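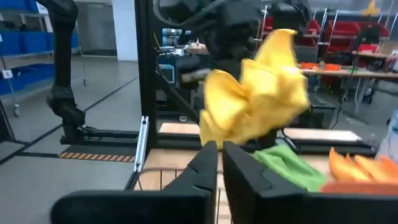 People & Making

Yasmine Bennani had already put the kettle on when I got to her house, and there was fabric over every chair in the kitchen. "Just move the curtains," she told me, so I did, and then I moved what was under the curtains, and then we had tea!

If you haven't come across Yasmine before, she dyes cloth at home and sells it under the name Plellasia, mostly to quilters and people who make their own clothes. I bought a scarf length off her in February and have been pestering her for an interview ever since.

I started with the obvious one - why yellow? Nearly everything she sells is some sort of yellow. "My gran had a yellow kitchen," she said. "Yellow walls, yellow tea towels, a dreadful yellow lino. I hated it when I was small. Then I moved away and painted my first flat the same colour."

She began with onion skins, begged from a café run by her friend Ismail Farouk, and moved on to weld, which she grows along the back fence. The first few goes were a bit grim. "I made a lot of beige," she said, laughing. "I gave it all to my sister and told her it was oatmeal."

These days she keeps a notebook of every batch, and she's up to number 214. I was allowed a look (clean hands only). Some pages have a snippet of cloth pinned in and a paragraph of tiny writing, and some just say NO in capitals. Batch 88 says "Ask Mahlet". That's Mahlet Abera, who taught the evening class where Yasmine learnt to use alum properly, and who still gets phone calls when a colour goes wrong.

I asked what beginners get muddled over. "Washing," she said straight away. "They're so keen to get to the pot that they don't scour the cloth first. Then it goes patchy and they blame the plant." She also thinks people buy far too much kit. Her own pan came from a car boot sale and cost £2.

Does she want to get bigger? She pulled a face at that. A shop once asked for 1000 napkins, all matching, and she turned it down after a sleepless night. "I can't get two to match, let alone that many. And I'd have had to stop gardening."

She's trying madder next, so there may be some reds by spring. I've asked for first pick, and I went home with a bag of weld seed and strict instructions not to plant it near the lettuces.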